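How to read a rental listing before you book a viewing

Rental ads are sales copy, and I treat every line as unproven until a lease says the same thing. Give each one ten minutes with a pen.

Step 1. Print the ad and save a copy. Listings get edited. One Drundow place I followed lost the words "heat included" between my call and the viewing. Clip each ad to your notes on it.

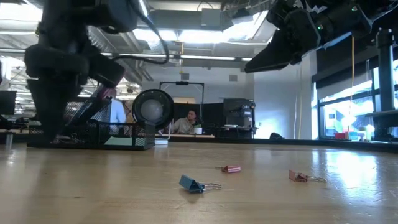 Step 2. Work out the real rent. If the ad offers one month free on a 12-month lease, ask what you pay at renewal. Jokov Rentals quoted me the discounted figure, which applied to the first year only. Add parking, hydro and internet before you compare anything.

Step 3. Distrust "steps from transit". Walk it yourself. The Conneely building's "6 minutes to the station" took me 19 at a normal pace, and I hit every green light.
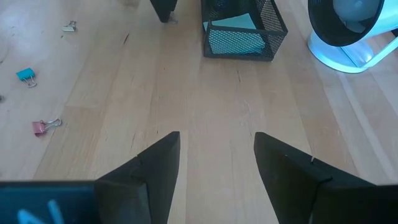 Bring a tape measure too, and check the bedroom against your own bed. "Cozy" has no legal meaning, and neither does "den".

Step 4. Get promises in writing. If the agent says the unit will be painted by July, ask for that on the lease. Britero's agent told me it wasn't necessary. I asked again, and she wrote it in.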